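# Colored wooden cube

A **colored wooden cube** is a small solid block of wood, painted or stained in a single color and sold in sets. It has no moving parts, no instructions worth reading, and six sides that all do the same job. It is among the oldest toys still in production and has resisted most attempts at improvement, including the addition of batteries.

## Form

Most cubes made for children fall between one and two inches on a side. Smaller ones are sold as counters for schools and board games. Larger ones tend to be bought by adults, who put them on shelves and do not let the children touch them.

The edges are usually rounded. A sharp edge looks better in a catalog but splinters sooner and hurts more when stepped on at night, a use for which the cube was never intended and at which it excels.

Beech, maple and birch are the usual woods. They are hard, have a tight grain, and hold paint well. Pine is cheaper and dents if spoken to firmly.

## Color

Red, yellow, green and blue make up the standard set. Older paints ran to strong primary shades. Muted versions, sold under names such as "sage" and "ocher," became common later and appeal mainly to the person paying.

Finish varies. Gloss enamel wipes clean and slides easily, so tall towers of glossy cubes tend to be short. Matte and stained cubes grip one another better but pick up fingerprints, jam, and eventually a character of their own. Wear shows first at the corners and then along the edges, where the bare wood comes through.

## Manufacture

The wood is dried, planed into long square strips, and cut to length. The pieces are then tumbled together for several hours to soften the edges, a process that sounds like a bowling alley falling down a staircase. Paint is sprayed or applied by tumbling the cubes a second time with the color.

The Menurstead works, a small producer, made cubes in runs of 2000, one color at a time. Its order book for one March records 807 yellow cubes returned by a shop in Dultport as "too mustard." They were shipped out again in mixed bags, and no further complaint is recorded.

The Skamus set, sold by the same works, came in a cotton bag holding around 600 cubes and was meant for whole classrooms. The bag had a drawstring. Teachers who used it report that the drawstring was the first thing to go.

## Use

Cubes are stacked, lined up, sorted and knocked over, the last being the point of the first for anyone under three. In classrooms they serve for counting, for patterns, and for early lessons about sharing, which go about as well as expected.

Three cubes are enough for a surprising number of exercises. A child may be asked to put the red one between the other two, to build a tower with green on top, or to copy an arrangement made by someone else. Tape on the tabletop is a common way to mark a spot.

The table game *Ki* uses cubes as its only pieces. Its rules fit on one side of a card, and the arguments about them do not.

## Care

Painted cubes are wiped with a damp cloth and dried at once. Soaking swells the grain and cracks the paint. The dishwasher has been tried by many owners, generally once.
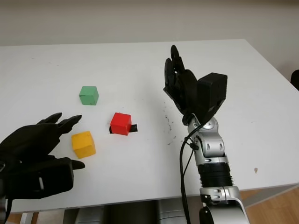 **Can worn wooden cubes be repainted?**

Sand them lightly, wipe off the dust, and apply two thin coats of a paint labeled safe for toys, letting the first dry fully before the second.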